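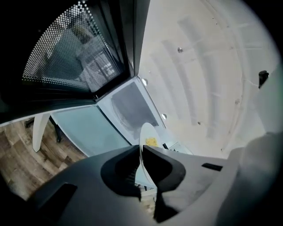 Padholm hand-held gripper with an oval plate held on edge between its two curved fingers, at the open door of a microwave.

Padholm Hand-Held Gripper with Curved Fingers

If you've ever tried to pick up a dinner plate with a pair of flat, parallel jaws, you already know why we carry this one. The Padholm is the hand-held gripper we reach for most often in our own shop kitchen, and it has been a steady seller with folks who record kitchen and household work and want a tool that feels comfortable after a long morning of it.

The fingers are curved and scooped on the inside, so the rim of a plate has somewhere to settle. We like them best on dishes, bowls and jar lids, and they do nicely with soft packages too (bread bags, sponges, that sort of thing). For very thin items like a single sheet of paper or a credit card, the Skinden with its flat tips is still the better choice, and we're happy to tell you so before you spend your money!

The body is matte dark gray and on the broad side. People with smaller hands sometimes ask about that, and it's a fair question. Our own Rocío Henríquez has small hands and uses it all the time, though she moves the strap in to the last hole and suggests you do the same. Weight without the camera is 783 grams.

How it compares

We tried three grippers on the same set of chores: loading a microwave, clearing a table and putting away groceries.

Padholm: the surest hold on plates and bowls. A little bulky inside small cabinets.
Skinden: slim, light, very good with flat things. Heavy stoneware tends to turn in its tips.
Cattaneo: the strongest squeeze of the three and the stiffest trigger. Lovely for tools, tiring for dishes.

A word about microwaves, as we get asked a lot. Come in from the front with your wrist low and the door swung all the way open, and the wide-angle camera will keep both fingers in view the whole way. Wipe the pads afterward with a damp cloth and a drop of dish soap. Please don't put them in the dishwasher.

What's in the box

Gripper body with trigger and wrist strap
2 finger pads, fitted
Camera mount and screws
Charging cable, 60 inches

The camera is sold separately. Any Prandum wide-angle model fits the mount, and the older Prandum bodies fit too with the adapter plate, so do mention which one you have when you order.

Price: $875
Next batch ships 30th March. Replacement finger pads are in stock now and go out with the regular mail.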